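May 27, 2022

Teleop in the sim again, tabletop with the shelf. Zulmira Teixeira drove the first half, I took the rest. We have 119 demos saved out of the 4000 Drerkura wants, and I still doubt the number matters much if they all look like ours.

My main gripe is depth. On the monitor I judge height by the gripper's shadow on the white table and by little else, so what I'm recording is a person steering a shadow. Whether a policy gets anything from that, I don't know.
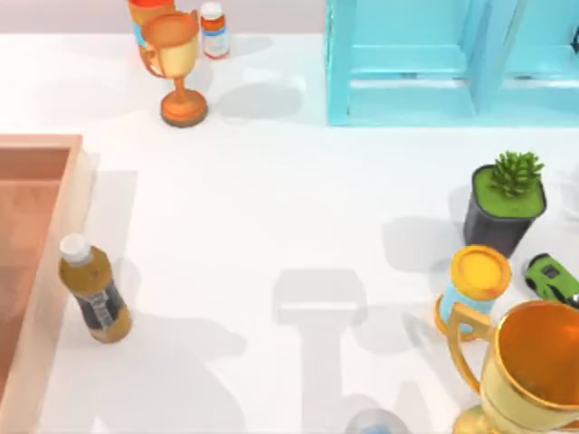
Zulmira thinks the hesitations will average out. I threw away 29 of mine where I hovered over five seconds before closing. She kept hers. We should pick one rule before the Vistlow set gets merged.

To do: try a second view, redo the bottle grasps, ask again what happened to the December logs.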